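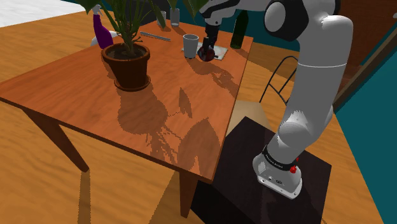 Ynyr Rees has managed the water supply at Utberg for 4 years. The village system serves 272 connections from a single borehole, and most of his working day goes to finding out where the water leaves it.

"Night flow is the figure I look at first," he says. "Between 2 and 4 in the morning demand is close to nothing. Whatever the meter still reads is mostly leakage."

In May the night flow stood at 442 liters per hour. Rees closed the district valves in sequence, starting at the Voyle end, and logged the drop at each step. One section of cast iron main accounted for 120 liters of the total.

"Cast iron is easy to hear," he says. "Plastic pipe absorbs the sound – you can stand over a leak with a listening stick and get nothing."

Glenys Morris, who keeps the network records, spent the same month correcting the valve map. Several valves had been drawn on the wrong side of the road, and two had been paved over.

"The old map was copied from a paper sheet," Morris says. "Every copy moved things a little."

She now records each valve by distance from two fixed points, usually building corners. The Voyle section is finished. The upper road is next, once the paving has been lifted.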